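Freezing soup flat: notes after one winter

I moved from rigid tubs to quart zipper bags in September and have now run 40 batches through the chest freezer in Cakeston. Each bag gets 325 g of soup, chilled overnight in the fridge first. Warm soup softens the film and leaves frost on the inside.

Fill, press the air toward the zipper, close all but the last inch, press again, close. Freeze on a sheet pan until solid, then file upright.
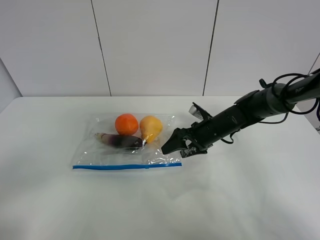 Thaw time is the main gain. A flat bag in cold water is ready to pour in 40 minutes - the old tubs took most of an afternoon. Lentil and split pea hold up well. Potato goes grainy in either container, so I now add it when reheating.

Labels go on before filling. Freezer tape holds, masking tape does not. Next batch is borscht, from Nazar Harasym's recipe, with the beets cut smaller.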